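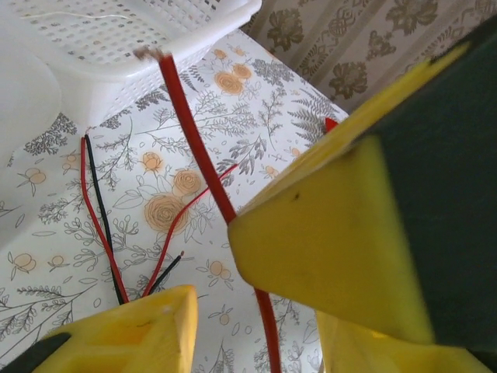 Frequently Asked Questions About Our Mail-Order Tea Club

How does the club work?
Once a month we pack up loose leaf teas we've been enjoying here at Naratmont and send them off to you, with a little card for each one telling you how we like to brew it. You don't have to know a thing about tea to join. Plenty of our members started out with supermarket tea bags and still keep a box of them in the cupboard (so do I, for early mornings).

What does it cost?
A monthly box is $19, and that covers shipping anywhere in the country. If you'd like to pay for three boxes at once you're very welcome to, though the price stays the same and I'd hate for anyone to think they were missing out on a discount by going month to month.

Can I choose my own teas?
Up to a point! When you sign up we ask whether you like black, green, or herbal, and whether caffeine bothers you. We have 47 teas on the list right now, and we'll never send you one from a group you've crossed off. Two favorites you may see early on are Mirnard, a malty black tea that takes milk beautifully, and Jalline, our chamomile and lemon peel blend, which people tend to write and ask for again.

I don't own a teapot. Is that a problem?
Not in the least. A mug and a small strainer will do fine, and a clean glass jar with a lid works if you don't mind pouring carefully.

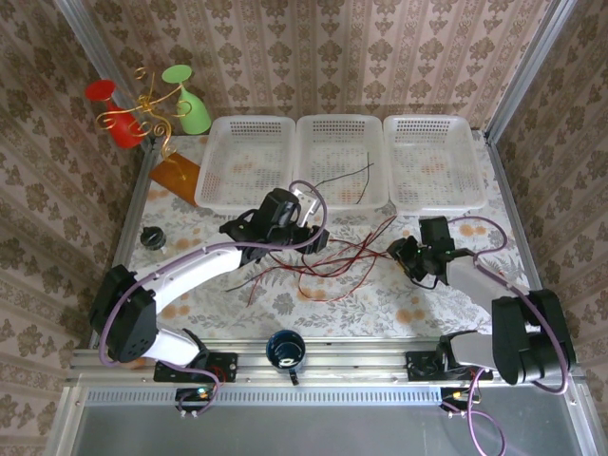 If you do decide to buy a pot down the road, get one smaller than you think you need. Tea that sits on the leaves too long goes bitter, and a big pot is an invitation to let it sit.

How long will the tea keep?
Black teas are good for a year or so in a closed tin, away from the stove. Greens fade faster, so drink those first. Please don't put any of them in the refrigerator, where they pick up the smell of last night's onions.

Can I skip a month or cancel?
Of course. Send us a note before the 19th of April, say, and your May box won't go out. The same day applies in every other month. There's no fee and you'll keep your place in the club.

My box hasn't come. Who do I write to?
Write to Binta Adeleke at the front desk, and give her the name on your order. She'll look up the tracking and send another box if yours has gone astray.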